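Subtitles drift out of sync at outdoor screening, only on the second half of the film

Posted by Ramiro Tejada in Community Cinema Help > Projection and Playback

We run a small film night in September on a rented inflatable screen, 200 seats. Playback is a laptop running Trerkia into the projector over HDMI. The feature file is 25 fps and the subtitle file came separately from the distributor. At the test run the subtitles were correct for the first reel, then fell behind the dialogue. By the closing scene they were 273 seconds late. Setting a fixed offset corrects one scene and breaks the others. Is this a player setting or a bad file?
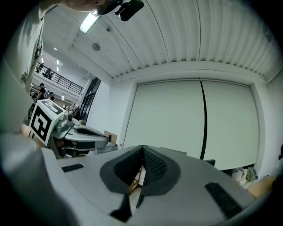
I have also tried the same two files on a second laptop with the same result, so I don't suspect the hardware. The start of the film is fine in both cases. The distributor (Arnholm) has not replied yet.

Mamta Pant

A delay that grows with running time is a frame rate mismatch. The subtitle file was almost certainly timed to a 24 fps print and your video is the 25 fps version. A fixed offset can't correct that. Open the subtitle file in an editor, choose the frame rate conversion option, and set source 24, target 25. Save under a new name and keep the original.

Check three points afterward: the first line of dialogue, one line near the middle, and the last line. If all three are off by the same amount, apply a fixed offset then. If the error is a sudden jump at one point, the cut is different and conversion won't help.

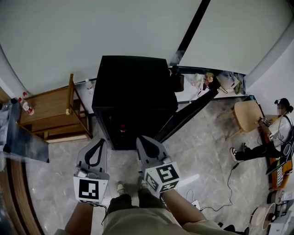
Run the check on the player you will use on the night. Some versions of Trerkia remember the last offset per folder, so reset it to zero before loading the converted file.

Iolo Ruddock

just get the version with burned in subs, we did that and never had the problem again

Myfanwy Powell

Mamta's method worked for us on a 5 pm matinee with the same symptom. Ask Arnholm which frame rate the subtitles were timed to. Ours had it in the delivery notes, page 40.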